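3.2 Furniture that has stopped being furniture 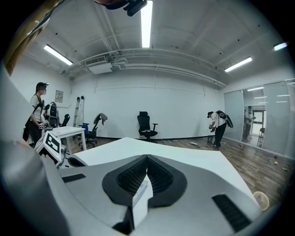
Figure 3. One of the shared workrooms at the Garnwood site. A ladder leans against the rear wall; the office chair to its right has a grey cloth or jacket over the backrest.

3.3 Chairs as storage

Our coding scheme began with a category called "seating," which we had assumed would be the easy one. It lasted two afternoons. Across the 13 rooms in the Garnwood survey, a chair was more likely to be holding something than someone, and we were obliged to add a second category, "seating (theoretical)." Figure 3 supplies both usual forms. One chair has a cloth or garment over its back, and another has a black-and-white backpack-style device standing upright on it, occupying the place with more poise than most of our respondents managed in interviews.

Following Rathnayake, we call an object "parked" when its owner intends to move it shortly and "settled" when the owner has stopped seeing it. The distinction is hard to make by eye. Respondents were asked to sort their own belongings into the two groups, and of the 926 items logged, nearly all were declared parked – including a fan that had been in the same doorway since July.

Ladders deserve a separate word. A tall aluminum ladder like the one in Figure 3 has no natural home in a room of desks, and the rear wall is where it tends to end up. Eight of the rooms had one. We coded these as settled over the objections of their owners.

Tabletops were scored on the Akgate clutter scale, which counts only items larger than a hand. The paper cup at the corner of the white table in the foreground is therefore invisible to our instrument, as were all the other cups. We regard this as a weakness of the scale, and return to cups in Section 5.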